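Folding from demonstration: does a flattening step help?
Project report, group Trevell (draft 2, still needs references)

Question was simple. If a person pulls the shirt straight with the grippers before folding, does the policy learn a better fold than from demos where they go straight in? Our supervisor thought no. We thought yes. All demos done with the hand-held grippers, one in each hand, no arm involved at this stage.

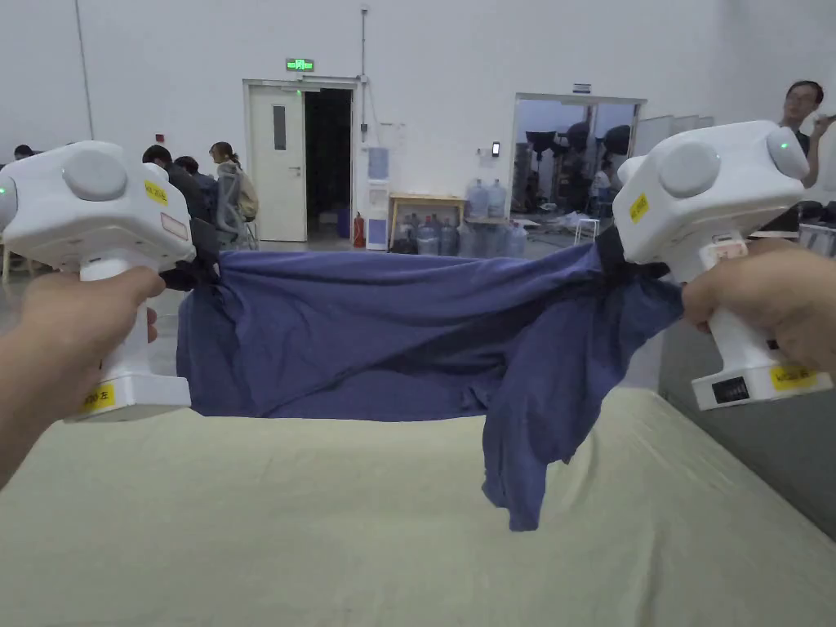
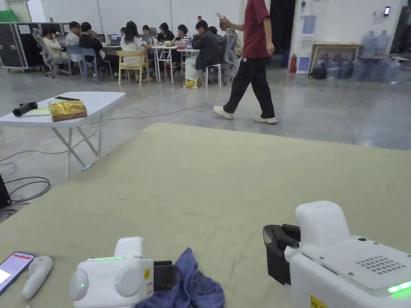 Fig. 1 and 2. Grippers and cloth at the collection station: shirt held taut between the jaws (first), both grippers down on the mat (second).

Method. Two sets of demos, "stretch" and "no stretch", same people doing both. Roughly 3000 clips before cleaning. Threw out anything where tracking dropped or a jaw never closed properly. Training was done with Skoryk, default settings apart from a smaller batch as we ran out of memory. Then 11 trials per policy on the arm pair in the Fotmont lab, each one starting from a crumpled shirt.

Results. Stretch policy finished more folds, and the folds looked neater. No stretch got stuck mostly at the sleeves, it would grab a sleeve and the body togther and then carry on as if fine. Stretch had its own problem: sometimes pulled, let go, pulled again, never started the fold. Saw that in 2 trials. We counted both as fails.

Problems. Demonstrators got quicker through the afternoon so late clips are shorter, and we collected most of the no stretch ones late. That is a real confound and should of been mixed up from the start. Only shirts too, no trousers or towels.

Next: redo the no stretch set on Saturday morning, shuffle the order, and try the Stostance labels for when the pull ends.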